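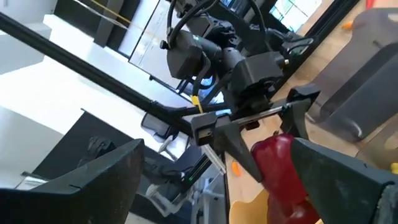
Service Desk: Incident Record
Subject: Scheduled statements not delivered to account holders after mail relay change
Affected service: Dorano Billing, statement delivery module
Opened: Jul 13, 2020
Priority: High
Status: Resolved, monitoring closed
Reporting unit: Treloar Office, Accounts Receivable

Summary of the report

Accounts Receivable at the Treloar office reported that the monthly statement run completed without an error, but that account holders were calling to say no statement had arrived. The Dorano job log listed 1,143 statements with the status "Sent." The unit asked whether the run should be repeated. The Service Desk advised that it should not be repeated until the cause was known, as a second run would assign new statement numbers.

Environment

Dorano Billing, hosted internally
Anier mail relay, primary and standby
Jidance document archive, used for the stored copy of each statement
Recipients: external addresses only. Internal copies to the Accounts Receivable shared mailbox were received normally.

Work log

Entry 1. The Service Desk confirmed the report with the unit and obtained 8 sample account references. All 8 had a valid e-mail address on file and a stored PDF in Jidance. The PDFs opened correctly and showed the expected balances.

Entry 2. A test message was sent from a staff mailbox to an outside address. It was delivered. General outbound mail was therefore ruled out and the ticket was moved to the Messaging queue.

Entry 3. Messaging reviewed the primary Anier relay. No messages from the Dorano server appeared in its outbound log for the period of the run. The standby relay showed the full batch, accepted and held in the deferred queue with the text "sender not authorized for external delivery."

Entry 4. The Dorano configuration was compared with the copy saved in May. The relay host name was unchanged. The name itself had been pointed to the standby relay during the recent address change and had not been pointed back. The standby relay did not have the Dorano server on its list of permitted senders.

Entry 5. The reporting unit asked why Dorano had recorded the messages as sent. The application marks a statement "Sent" when the relay accepts it. It does not read later status from the relay. The vendor documentation describes this as expected behavior, and no defect has been filed.

Entry 6. Messaging added the Dorano server to the permitted senders on the standby relay and released 3 held messages as a trial. All were delivered. The attachments were intact and the statement dates were correct.

Entry 7. The remainder of the deferred queue was released in batches. Eight messages were returned by the receiving systems as undeliverable because of closed mailboxes. The references were passed to Accounts Receivable for mailing on paper.

Entry 8. The host name was returned to the primary relay. A single test statement was issued from Dorano and traced through the primary log to delivery.

Cause

Incomplete reversal of a temporary host name change, together with a difference between the permitted sender lists on the two relays.

Corrective action

The permitted sender lists on both relays have been made identical. Any change to one list must now be entered on the other under the same change number. The relay change checklist has been amended to include a test statement from Dorano before the change is closed.

Instructions to the reporting unit

Do not rerun the July statements.
Where an account holder reports that a statement is missing, check the spam folder with them first, then resend the stored copy from Jidance using the original statement number.
Late fees that depend on the statement date should be reviewed under the unit's own procedure. The Service Desk is not able to adjust them.

Closure note

The reporting unit confirmed receipt by the sampled account holders and agreed to closure. To report a recurrence, reply to this ticket within the reopening period. After that period, please submit a new request and quote this record.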